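Robot Learning, Handout 2: Collecting Your Demonstrations

Right, so last time we talked about what a policy is, and this week you get to feed one. Most of what goes wrong in the April projects goes wrong here, long before anybody presses train, so please do read this before your slot in the Moodley lab!

A demonstration is one complete go at the task, start to finish, with the camera view and the joint positions recorded together. You'll work in pairs — one person drives the arms, the other resets the table and keeps the log. Swap halfway, your wrists will thank you. Each pair owes me 70 good ones. Added to what earlier groups left us, that gives a shared set of 920, and you may all train on the lot.

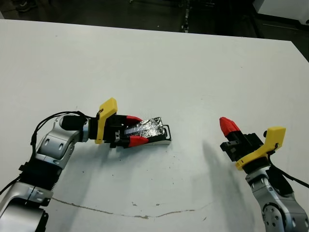
Now, what makes a good one? Mostly variety in where things start. If you put the object down in the same spot every time, the policy learns the spot and ignores the object (I did this for a whole term with my first set, and it was miserable). Shift it, turn it, start with the grippers somewhere new. But keep the way you do the task fairly steady. If you pass left to right in one go and right to left in the next, the model tends to settle on a muddle between the two.

Small fumbles are fine, even useful, as long as you recover. Drops go in the log as failures. Don't delete them, Marietjie Kekana wants them for the session on labelling.

Log sheets are in the Kurnov folder. Trouble with the recorder, ask Tumelo Xaba.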